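Ernar Mobile Whiteboard
Item 3902

The Ernar is a full-height whiteboard on a wheeled stand, made for offices that get rearranged often. The board sits in a black frame and can be written on with any dry-erase marker. One person can move it between rooms without taking it off the stand.

Set the brakes on both sides before writing. Wipe the board with a soft cloth at the end of the day, and use a damp cloth for marks left longer than that. Do not use scouring pads.
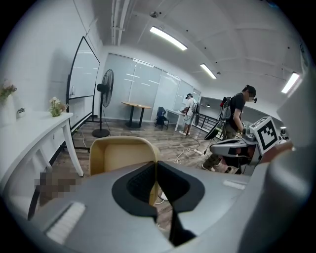

Reading time: 2 min

Placed behind a long desk, the board stays out of the walkway and can still be read from across the room. The black frame goes well with other black pieces, such as a standing fan or a pedestal table. A glossy surface will pick up reflections from ceiling lights, so turn the stand a little if you sit facing it.

The stand ships flat in 2 cartons. Tools are included. Replacement wheels and the clip-on marker tray are sold separately under the Yeon accessories line.

Orders over $800 ship free. For quantity pricing, write to Letay Gebretsadik at the Clillgate sales desk. Please have the item number ready.

Page updated 3/17/24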